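Witarley Tabletop Objects: README and data card

Read this before you use the labels. The label file looks cleaner than it is, and two groups have already quoted totals from it that I would not stand behind.

What it is

A collection of 2887 labeled photos of small household things left on tables. Each photo has a matching line in labels.csv with the objects present, a rough material for each one, and a note on what touches or covers what. The subject is ordinary clutter: cups, bowls, boxes, bottles, plants, rulers, blocks. There are 69 object names in the list. Two of them, "holder" and "container", should never have been let in, and I would drop both before doing anything serious.

Who made it

Saranya Thampi arranged the tables and chose the objects. Moataz Cherkaoui wrote the first set of labels. Xiuying Yuan did a second pass on part of the set, and I (Eifion Gwynne) merged the two and wrote this card. Where Moataz and Xiuying disagreed I picked one, which is a polite way of saying that some labels are my opinion.

Files

photos/ the pictures, one folder per room
labels.csv one line per photo
names.txt the object names, with short definitions
disputes.csv cases where the two labelers did not agree
old/ labels from before the June cleanup, kept for comparison, do not train on these

How objects are named

We label the thing and leave its purpose alone. A box with low sides and no lid is "box, open". It does not become a tray, a drawer organizer or a pencil box, however much it may look like one to you. A paper cup is "cup, paper" whether or not there is anything in it, and nearly all of our cups are seen from an angle where you can't tell.

Bottles are "bottle" plus a color. We do not guess at contents. The old labels had "medicine", "vitamins" and "glue" applied to small white bottles with no evidence beyond the shape. Those are gone from the current file. If you find one I missed, it is an error.

Plants get one label for plant and pot together. I argued against this and lost. It means you can't search for pots, and it means a leaf hanging over the tabletop belongs to the same object as something standing a good way behind it. If your work depends on where an object's outline sits, leave the plants out.

Materials

Treat this column with suspicion. "Wood" is used for anything that looks like wood. Nobody scratched a tabletop to check for veneer, and the labelers worked from photos. "Plastic" is worse. "Paper" is mostly fine. Color words are everyday ones and two people will not use them the same way: orange-red blocks are filed under red, and teal bowls ended up under blue in one folder and green in another. I have not fixed this.

Contact and overlap

The part most people download this for is the relations column: "on", "in", "across", "behind", "beside". It is also the part with the most trouble in it. "In" means inside the sides of the thing, whatever the depth. "Across" means a long object lying over something else, even if it covers only part of it. "Beside" was used by Moataz for things nearly touching and by Xiuying for anything within a hand's width. The merged file does not tell you whose "beside" you are looking at.

The round table folder shows most of these rules at once, and it's the one I send people to when they ask how the labels work.

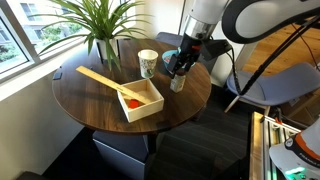 Round table folder. Labels include: block in box; ruler across box; bottle beside box; plant on table.

The ruler is the useful case. One end is down near the table's left edge and the other comes to rest over the box, so it takes both "on table" and "across box". Moataz gave it only the first. Xiuying gave it only the second. Both are right, and a scheme that allows one relation per object, as ours did until the cleanup, throws half of it away. We now allow up to 3.

The bowl at the back is labeled as well, and marked "partly hidden". That mark is yes or no. It says nothing about how much is hidden, and I would not try to build a measure of visibility out of it.

Furniture is labeled only when something is standing on it. The chair by the wall in this folder therefore has no line, and neither do the window or the doorway. Do not use this set to test whether a model finds chairs.

Known problems

In disputes.csv there are 67 cases we could not settle. They are left out of the main file. Leaving out the hard ones makes the rest look better than it should.

The Jirkow folder has near-duplicates. Keep it all on one side of your split.

Hanyu Zeng asked whether the tables are typical of real homes. I doubt it. Saranya spaced things so that they could be told apart, and my own kitchen table has never looked like that.

Changes and corrections

Add a line to disputes.csv with the photo name, the label you object to and what you would put in its place. "Looks wrong" will be ignored.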